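Bulbs, boxes and the lamp on the desk: a morning at the Goltatow repair corner

23/10/2019

The repair corner at Goltatow is one room, up a flight of stairs, and you have to move a bicycle to get in. I had half an hour before my bus. The woman who runs the lighting table had less than that, she said, so we talked while she sorted fittings into jam jars. She did not want her name in this. "Put the lighting table. Everybody calls me the lighting table anyway."

So. The lighting table.

She started with desk lamps because that's what people bring. Floor lamps are a pain on the bus, ceiling lights need a ladder, but a desk lamp goes in a tote bag. The log book for the room is up to 1474 entries, all kinds of items, toasters, radios, a waffle iron that keeps coming back. Of the lamps she looked at last year, 169 in her own notebook, a good many needed a new bulb. That's it. A bulb.

"People are embarrassed when I tell them. I say don't be. You tried the switch, you tried the outlet, you thought it was the wire. Fine. Now you know."

How do they not check the bulb first? She laughed at that.

"Because LED is supposed to last forever! It says so on the box. So they never suspect it. My mother would of changed the bulb before she sat down."

Order of work, her version, and she said it fast so I hope I got it all. Unplug the lamp. Don't just switch it off, unplug it. Let the old bulb cool if it was on. Tip the shade so you can see into the socket. Unscrew, look at the thread, look down inside for black marks or anything loose. New bulb in, snug, stop there.

"Stop there is the one they don't do. They crank it like a jar lid. Then the next time it won't come out, the globe comes off in their hand, and they are at my table again."

She has opinions about boxes. Strong ones. The box, she says, is the instruction sheet, and people rip it open and throw it in the trash before they've read a word. Watts, base, whether it works on a dimmer, what color the light is. The big number on the front is what everybody looks at and it's the one that gets them in trouble.

"Sixty. They see sixty and they think it draws sixty. With an LED it's usually the old bulb it's meant to replace. So look for the small print, there's a second number, much lower. And then look at the lamp too, there's a sticker or a stamp in the shade somewhere, max so many watts. Read both. Takes a minute."

Does she keep the boxes? All of them. Old bulbs go back into the new bulb's box for the trip to the recycling point at Farah, where there's a bin by the door. Frosted ones especially look the same dead or alive, and she has put a dead one back in a lamp more than once. Now the rule at the table is that the dead one goes in the box straight away and the flap gets folded down. Before coffee, before anything.
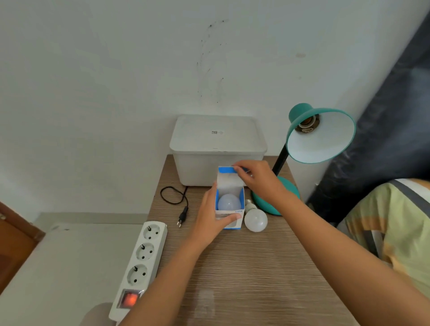

According to a reader in Zaketti, who wrote in after our last piece on the repair room, folding the flap isn't enough. They had the same mixup at home with two frosted bulbs and now put a strip of masking tape round the collar of the dead one, with a big X in marker. Tape stays on even if the box gets lost. Also they'd like it said that supermarket bins are not always for bulbs, check the sign.

I read that out. She liked the tape. "Ok, I'm stealing that."

We got on to storage, as she had run out of jam jars. Clear bins with lids, she said, a label on the lid and another one on the end, otherwise you are lifting the whole stack to find out what you've got. Bulbs on top, never under anything. Cords in their own bin, each one looped and tied. She buys the bins through Cliltel, the shared order the building does every September, and five of them last year were too tall for the shelf. Still annoyed about that.

And power strips? A face.

"One that lights up when it's on, please. You want to look at it and know. But the light on the switch tells you about the strip, it doesn't tell you anything about your lamp. Pull the plug on the lamp. I want to see the plug lying there where I can see it."

What about goosenecks, I asked, mine droops. She says most of the drooping ones she gets have a heavy bulb in a big shade, put in by somebody who wanted it brighter. Lighter bulb, sometimes the droop goes. Sometimes there's a screw at the bottom under the felt. Sometimes the neck is just tired and you lean it on a bookshelf. She doesn't charge for telling you that. There is a tin for coins by the kettle.

Anything she won't touch? Lamps with a cracked socket, she'll replace the socket but won't patch it. Anything that has been in a flood. Fairy lights in November, because then everyone brings them and she never gets to the rest.

Colour of the light was the last thing and she was already putting her coat on. Warm for the bedroom, cooler for sewing, and buy one before you buy four. "Take it home, try it in the evening. Not at noon. At noon they all look fine."

Lighting table is Wednesdays, nine to noon, up the stairs past the bicycle. Bring the bulb as well as teh lamp, and the box if you've still got it.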